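25/10/2026

Second go at the bathroom kit sorting today, and I'm much happier with it than I was with the first! Spent most of the morning moving the small stuff from the Silley shelf into the Pritedine bins (the shallow ones, the deep ones swallow everything and you end up fishing about with your whole arm). Combs and soap boxes are finished. That left the toothbrushes and the toothpaste, which I'd been putting off since January because the tubes roll and slide all over the place whenever I try to line them up.

What I settled on: brush goes down first, on the left, then the tube next to it, cap toward me. I tried it the other way around and kept knocking the brush with my sleeve. The round table is nicer for this than the long bench, the pale wood has a fine straight grain and I like using it as a guide for my eye, though I do wish it were a bit bigger. Bench height is 70 cm now, by the way, I put it back down from where Oosthuizen had it and my shoulders are grateful.

Still to do: 44 pouches need labels and I only have 42, so two more off the Ekard roll, if there's any left on it. Also the zippers on the older pouches are stiff, try a bit of candle wax before we give up on them.
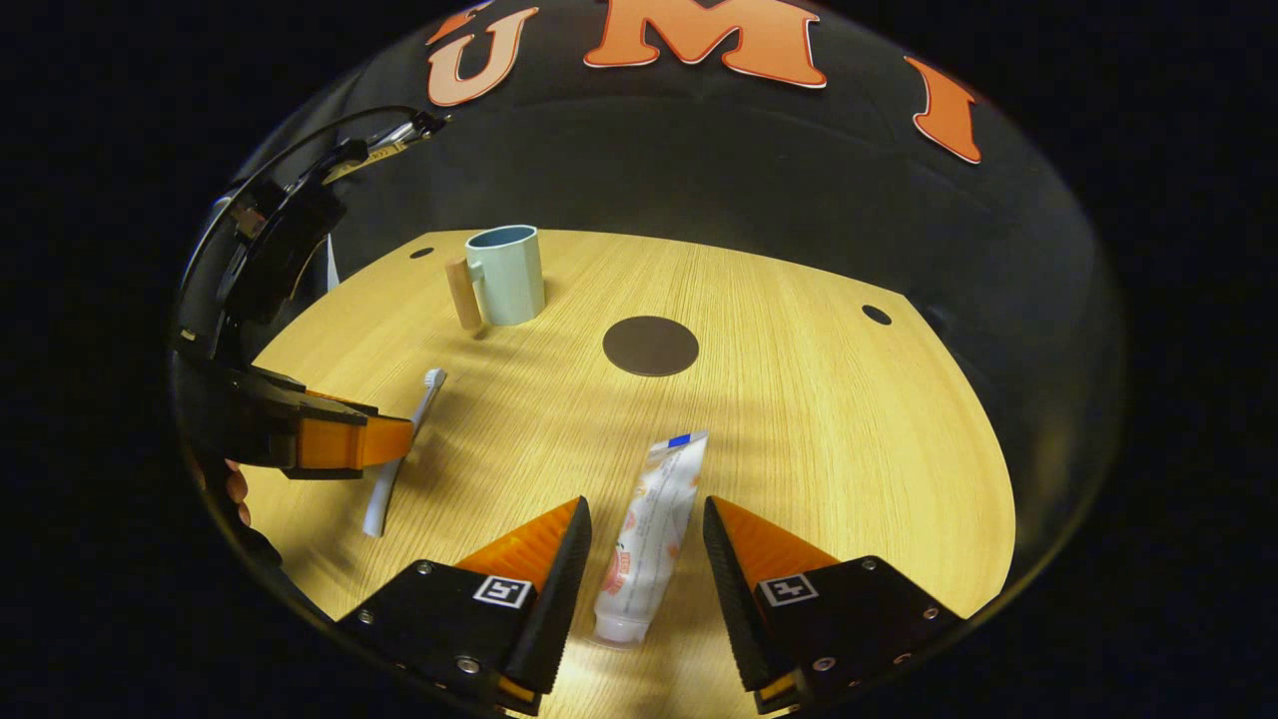

Anyway, wax first, then labels, and if there's time I'd like to get going on the towels too.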